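Four-fingered hand or plain two-jaw gripper for mixed small parts?

Posted by Nuala Mulligan

Hello all, hope someone can steer me a bit. We've been trying out a hand with four fingers and a thumb against our old parallel gripper, picking oddments out of a tray (caps, tape rolls, little bottles, that sort of thing). Over 67 picks each the old gripper dropped 6 and the hand dropped 41, which was a bit of a blow, I can tell you! The fingertips are rounded black pads and the wrist camera looks up past them.
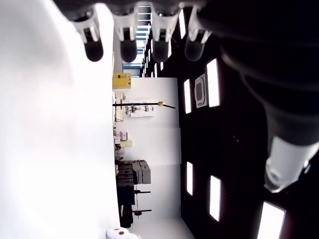

I'm using the grip settings that came with the Sallow controller and haven't touched them. Should I be fiddling with those, or is the hand simply wrong for this job?

Treasa Nic Giolla

Oh, don't give up on it yet, Nuala! Ours was just as bad to begin with. Try bringing the thumb in a touch later than the fingers and halving the closing speed, then run the same tray again on both. I'd lock the camera exposure while you're at it, as ceiling lights played havoc with ours whenever the wrist turned over. It took me until the Sunday to get the thumb timing right, and tape rolls are still a nuisance.

Donal Quinlan

two jaws every time. cheaper to mend

Nuala Mulligan

Thank you both. Slower closing has helped the bottles already, so I'll do the thumb next and post the new numbers.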